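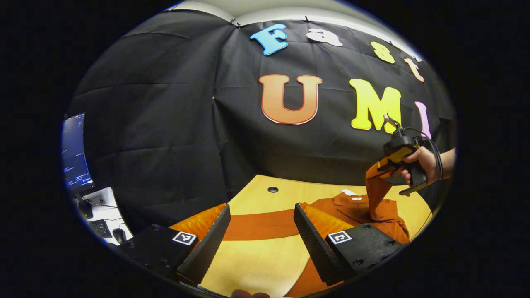 Foam letters pinned to a black backdrop behind a wooden table.

30/08/2018

Mayor congratulates Rotley women on reaching regional final

The Mayor of Pristdale, Akosua Antwi, has congratulated the Rotley women's netball team on winning through to the regional final for the first time in the club's history.

Rotley beat Zurness by two goals in the semi-final, played in front of a crowd of 788 at the Sulemana Centre. The side had trailed at every break and only took the lead in the last quarter.

"On behalf of everyone in Pristdale I want to offer my warm congratulations to the players, the coaches and the families who have driven them up and down the highway all season," Mayor Antwi said.

"I was in the stand for the semi-final and I have rarely heard the Sulemana Centre so loud. Zurness are a fine team and they pushed Rotley right to the whistle. Both clubs should be proud of the way the match was played."

The Mayor paid particular tribute to captain Korkor Appiah, who played the full match at centre, and to goal shooter Akosua Mahama, who has now scored 326 goals this season.

"Korkor has led this group with a calm head," Mayor Antwi said. "Akosua's shooting speaks for itself. But it was the defence that got Rotley back into the game, and I know the players would say the same."

Head coach Augustina Mahama thanked the Mayor for her message and said the team had kept its routine much the same since the win.

"We train, we go over the last match, we go home," she said. "The girls have had plenty of people stop them in the street and they've enjoyed that. At training it's been normal. We still have work to do on our centre pass, and we gave away too many penalties in the first half."
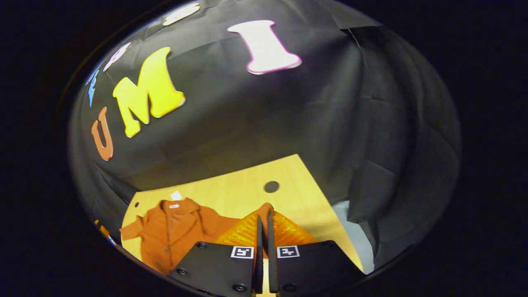
The letters on the backdrop, with the yellow M and orange U.

She said wing defence remained the one position to be settled. The player who started there in the semi-final left the court with a sore ankle in the third quarter and has done light training only. A decision will be made on the morning of the final.

Rotley entered the regional competition five years ago and finished last in its first season. The club has used mostly local players since then, and seven of the present squad came up through its junior sides. Training for the current season began in March on the outdoor courts, before the team moved indoors for the winter.

Captain Korkor Appiah said the early part of the season had been hard going.

"We lost our first three and there were some quiet trips home," she said. "Then we won one we probably shouldn't have, and things picked up from there. A lot of us have played together since we were ten or eleven, so we know where each other will be."

The final will be played at the Sulemana Centre, with the first centre pass at 2 pm. Doors open at noon and the under-17 final will be played beforehand. General admission tickets can be bought at the Centre's front desk or at the door. Children under 12 get in free with an adult.

Pristdale Council will run two free buses from Rotley to the Centre, leaving from outside the library at 11.30 am and 12.30 pm. Both will return half an hour after the end of the match. Seats can't be booked. Parking at the Centre is limited, and drivers are asked to use the lower car park off the ring road - the upper one will be kept for teams, officials and permit holders.

Council recreation manager Nana Nartey said the match would also be shown on the screen in the library meeting room for people who can't make the trip.

"We had a good number of calls about that after the semi-final, mostly from older supporters," Mr Nartey said. "The room will be open from 1.30 pm and there will be tea and coffee."

Mayor Antwi will attend the final and present the trophy. A civic reception for the Rotley team will be held at the council chambers whatever the result, with the date to be confirmed after the match.

Media enquiries: Communications Office, Pristdale Council. Media passes for the final must be requested by noon on the day before the match.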